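Keep the Bad Ones

Most of the arguments I have had about teaching robots from examples have been arguments about what to throw away. I want to make a case for throwing away less, and for writing down more about whatever gets kept.

I came to this from the boring end. I spent a long stretch of my working life checking recorded demonstrations for Findix, which at the time had two-armed stations doing household tasks: folding cloth, laying out tableware, putting things in drawers. Operators drove the arms by hand, the station recorded the cameras and the joint positions, and someone like me watched the result and marked it good or bad. Good ones went on to training. Bad ones went to a folder that was emptied when the disk got full.

The rule for bad was short. If the operator dropped the item, it was bad. If the operator took longer than the limit, it was bad. If the end result looked untidy, it was bad. I applied this rule to 4000 recordings and never questioned it for the first half of them.

What changed my mind was a batch of cloth work in March. Out of the whole batch I had rejected 676 recordings, and Orestis Mavromatis asked me to go through the rejects again before they were deleted. He wanted the reasons counted. I thought it was a waste of an afternoon. It took four afternoons, and by the end of the second I was writing him long messages.

A large share of those rejects had nothing wrong with them except that something had gone wrong inside them and then been fixed. The operator missed a corner, backed off, came in lower and got it. The operator pulled one layer when they wanted two, let go, and tried again. By our rule these were slow, so they were bad. But if you are trying to teach a machine to handle cloth, the second try is the part you need most. A learned policy is going to miss corners. If every example it has ever seen begins with a clean grasp and runs smoothly to the end, it has no idea what to do one second after a miss. It is in a place it has never been.

People who work with rigid objects sometimes find this hard to take seriously. A cup is a cup. If you miss it, it is usually still a cup, more or less where it was. Cloth changes shape every time you touch it, including when you touch it badly. A failed grasp leaves a new heap, and the new heap is a new problem. There are very many heaps, and a clean demonstration only shows you a thin line of them.

It helps to look at how much the fingers hide. From the side of the station you get the layout of the whole job. From the wrist you get a few inches of fabric and a lot of gripper.
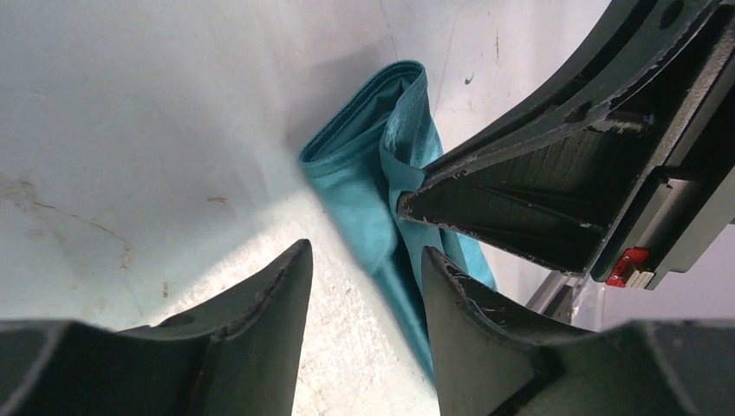
Teal cloth on the white table, once from the wrist and once with both arms in view.
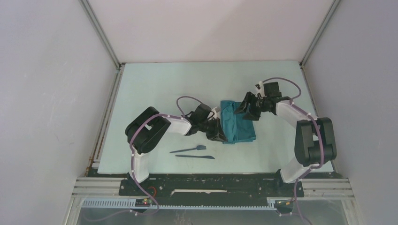

Valdir Caldeira read a draft of this and objected that a policy trained on mistakes will learn to make them, and that he would take 10 clean folds over a hundred messy ones any day. He added that operators who know their fumbles will be kept soon stop trying to avoid them.

Both halves of that deserve an answer.

The first half is right if you keep everything in one pile. A system that copies what it is shown will copy the miss along with the recovery, and it does not know which part you were proud of. So you have to mark the recordings. I don't mean good or bad for the whole thing. I mean marking where inside the recording the trouble starts and where it ends. Then you can train on the recovery and leave out the seconds that led up to it, or give those seconds less weight, or use them to teach a separate check that recognizes trouble. All of that is possible later if the marks exist. None of it is possible if the recording was deleted.

The marking is slow, and I won't pretend otherwise. When we tried it, a reviewer who had been getting through a batch in a morning needed most of a day. Managers see that and conclude that the method is expensive. I would say the cheap method was expensive too. We had been paying operators to produce recordings and then paying me to throw away some of the most useful ones. That cost didn't show up on anyone's sheet.

The second half, about operators getting careless, worried me more. People do respond to what is counted. When we counted only finished folds, the operators became very good at finished folds. They laid the cloth down in the same friendly shape each time, a little spread out, with an easy corner facing the left arm. I don't blame them. They had a target of 14 accepted recordings an hour and they were going to hit it. But the result was that our starting positions were nearly all alike, and no reviewer caught it, as each recording on its own looked fine. You only noticed when you laid the first moments of a few dozen side by side.

So carelessness is a risk under the new rule, and a kind of quiet cheating was already happening under the old one. Given the choice I would deal with carelessness. It is easier to see. A careless recording looks careless. A recording that has been made too easy looks excellent.

There are ordinary ways to handle it. Have somebody other than the operator put the cloth down. Drop it from above the table and work with whatever shape it lands in. Change the fabric often. Leave other things on the table some of the time, and move them between runs. Don't ask operators to fumble on purpose, either. We tried that for one batch and the acted mistakes were useless. People miss in a very theatrical way when they have been told to miss, and they recover too fast, with the answer already in their heads.

I would also drop the hourly target, or at least change what it measures. Pay for time at the station. Let the operator write one line after a hard run, in their own words. Those lines turned out to be the most useful notes we had. One said only "two layers stuck, thought it was one." That explained a pattern I had been staring at for a week, in which the lower layer came along for the ride and the fold ended up crooked. None of our labels had a place for it.

The other thing I would keep is the dull information about the station itself. Which gripper fingers were fitted, and how worn they were. Whether a camera had been bumped. What the room lights were doing. Fingers lose their edge with use, and a fingertip that has lost its edge slides on smooth fabric where a fresh one bites. We replaced a set halfway through a batch and logged it nowhere. Later on, the grasps in the second half looked more skilled, and we gave the credit to the operators. They were the same operators. I found the invoice for the fingers by accident.

I know the usual reply to all of this is that scale takes care of it. Collect enough and the misses, the odd layouts and the worn parts will all be in there somewhere. That may be true for a collection large enough, and gathered loosely enough. But most groups are not in that position. Most have a few stations, a handful of operators and a deadline. With that kind of collection the filter matters more than the volume. If your filter removes every recovery, collecting twice as much gets you twice as many recordings with no recoveries in them.

It is also worth asking who the filter is for. Ours grew out of a demo. Somebody needed clips that looked good on a screen, wrote down what looked good, and the list became the standard for training data. I have since heard much the same story from people at other companies. The untidy fold was rejected for being untidy, when the person who would have learned something from it was never going to watch it on a screen at all.

Findix did change the rule in the end, partly. Dropped items are kept now if the operator picks them up again. The time limit is longer. The folder of rejects is still emptied when the disk gets full, and I still think that is a mistake. A disk is the cheapest part of a station. Buy another one, label it, and put the bad recordings on it until somebody has had the time to look at them properly.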